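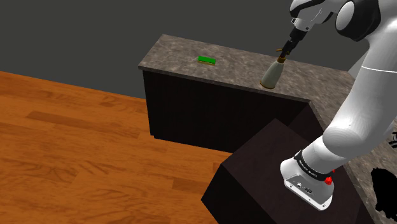 Keeping a kitchen arm clean is dull work, and most of the advice I've been sent on the subject was written by people who would like to sell me a wipe. I've looked after the one in the Horncombe teaching kitchen for long enough to have ruined a few things on it, and what follows is what I'd tell anyone taking over the job. Start with where it stands. An arm on its own dark pedestal in front of the cabinet, with the worktop left to the stone and whatever you're cleaning it with, is the layout I'd argue for every time. The price is that the sockets on the base face out into the room at about the height of a mop handle, and the bottle, held by its neck just over the front of the granite, has nothing but floorboards to land on if it goes the wrong side of the edge. Plan for both of those before you plan anything clever.

The pedestal

Whatever the leaflet says about rubber feet, don't trust them on a wooden floor. Ours had rubber feet. They gripped for a summer and then polished themselves smooth on the boards, and by September the whole block had crept far enough that the arm was putting the sponge down in the gap beside the cabinet. We spent an evening blaming the software.

Bolt it down or bracket it to something that is bolted down. If you can't drill the floor, screw a batten to the wall side and butt the pedestal against it, then mark the position with masking tape at two corners. Check the tape whenever you sweep. If there's a sliver of bare board showing between tape and block, the arm no longer knows where the worktop is, however confident it looks.

Dark pedestals show every drip. People complain about this. I think it's the best thing about them. A pale box hides limescale until it has got down behind the panel.

The ports

Water and sockets you can sort out with a bit of common sense, but common sense tends to go home before the mopping is done. Empty sockets want caps. Proper ones cost very little, and a square of tape is a poor substitute that leaves glue on the contacts (I have picked it out with a cocktail stick and don't wish to again).

Give every cable a dip before it reaches its plug, so a run of water drips off the low point and onto the floor. Electricians call it a drip loop. The Ollon fitter who came to us had never heard of it, and left the cables pulled so straight you could have played a tune on them.

Don't spray towards the base. Spray the cloth.

The red button

If there's a red button on yours, find out what it does before you need it. I mean press it, with the arm moving slowly and holding something you don't mind losing. On some machines it cuts the motors and the arm holds still; on others it lets the gripper relax, and down comes the bottle. The handbook for ours was clear on the matter and also wrong, because it was the handbook for the model before.

Press it again every month. Do it at eight in the morning when the kitchen is quiet and write the result on a bit of card inside the cupboard door. And keep the button side of the base clear. Smaranda Lungu used to hang the tea towels there until I asked how she'd stop the thing with a damp towel in the way, and to her credit she moved the hook the same day.

The gripper

Most of the trouble is down here, and most of it is soap.

Two fingers round the neck of a bottle will pick up whatever has run down the neck. With washing-up liquid that means a thin film, invisible when it's fresh and like varnish when it has dried. First the fingers slip a little. Then somebody turns the grip force up. Then the film builds, the fingers slip again, and the force goes up once more until one day the collar cracks. I've seen it done with two different bottles by people who thought themselves careful, and I was one of them.

So, before you touch a setting:

Power down and wait for the arm to settle.
Wipe both finger pads with a cloth wrung out in warm water, then with a dry one.
Look at the pads from the side. If they've gone shiny, rub them lightly with a dry green scourer.
Wipe the neck of the bottle too, all the way round and under the collar.
Power up and try a lift, low over the worktop, with a folded towel underneath.

Nine times in ten that's the repair. I'm told by Dhanial, who make replacement pads and would naturally like us to buy some, that theirs should be swapped at 3,000 grips. Perhaps. We ran a set well past it and the old ones were tired but working. I'd go by the shine, and by whether a full bottle turns in the fingers when you nudge it with a knuckle.

Never oil the fingers. I shouldn't have to write it down, but somebody did it to ours with the stuff from the sewing machine.

The bottle

Shape matters more than the makers let on. A wide round base and a narrow neck is about as kind as it gets: it stands up by itself if it's let go a shade too early, and there's somewhere for the fingers to go. Tall square bottles look sturdier and fall over more.

Metallic collars are a nuisance. They look smart on the shelf, but a plated finish on plastic wears off where it's gripped, and the flakes end up in the film I've just been grumbling about. If you must have the gold one, ask for the grip below the collar where there's neck enough.

Don't fill it to the top. We stop at 200 ml, which the arm carries without any sway, and I don't mind topping up more often.

Check which way the nozzle points. I don't know how much soap went up our splashback before Rafia Jatoi thought of putting a dab of nail varnish on the back of the cap, so that whoever refilled it could set it facing the right way. It cost nothing, and it did more for us than the nozzle-finding update we'd been promised since the spring.

The worktop

Speckled granite hides crumbs from people, and I suspect it hides a fair bit from machines too. The sales talk says the arm can tell a crumb from a fleck in the stone. Ours can't, or can't be bothered, and it has gone over a perfectly clean patch again and again while a smear of butter sat further along. If you want to know whether the counter is clean, lay your palm on it. That test is free.

Go easy on what's in the bottle. Vinegar and lemon cleaners dull granite over time, and a machine will put them on as faithfully as anything else. Plain washing-up liquid, well thinned, is enough. Rinse afterwards, by hand if the arm won't.

Watch how it sets things down. A bottle should arrive at the stone with barely a click. If you hear a knock, your height is out, and the usual cause is that somebody has moved the pedestal or put a mat under it. Reset the height with a piece of thin card between base and stone: lower slowly, and stop when the card drags but still slides. Do it at the front edge and again further back, as few worktops are as level as their owners believe.

The sponge

Leave it somewhere fixed and leave it the same way up. We keep ours well clear of the bottle, lying flat by itself, and the arm finds it more often than not. Crowd the two together and sooner or later the fingers come down on one while reaching for the other.

A sponge that has been gripped by the ends goes banana-shaped and stays that way. Bin it. The gripper will pinch it in the wrong place for ever after. Buy the ordinary sort. Onton do one with a stiffened edge for robot use at a price that made me laugh out loud in the shop, and having been given a pack to try, I can report that it's a sponge.

Wring it out yourself at night. I've yet to see one of these arms do that properly.

The white shell

Smooth white covers come up beautifully with a damp microfibre cloth and nothing else. Cream cleaner scratches them, and once they're scratched they hold grease. The black rings at the joints are where dirt collects, so run the cloth round each with a fingertip behind it, and don't push anything into the seam. If you see a dark smear coming out of a joint, don't wipe it away and forget it. Wipe it, put a dated label beside it, and look again next week. Grease that comes back is a seal, and a seal is a job for the fitter.

Clean from the top down. I started at the base for months like a fool.

What I'd leave alone

Calibration, mostly. Twice I have been talked into the full routine, which took 17 minutes the first time and 19 the second, and each time the fault was still there when it finished. The first was a loose bolt in the pedestal. The second was soap. Try the tape marks, the bolts, the pads and the bottle, and if it's still putting things down in the wrong place after that, then by all means go into the menu.

I'd also leave alone the covers over the joints, anything with a warranty sticker across it, and the speed setting. Slow is fine. Washing down a worktop has never been urgent in our kitchen, and I've had fewer breakages at a crawl than I ever had at the speed they showed us on the day.

Spare caps for the ports are in the drawer with the tin foil.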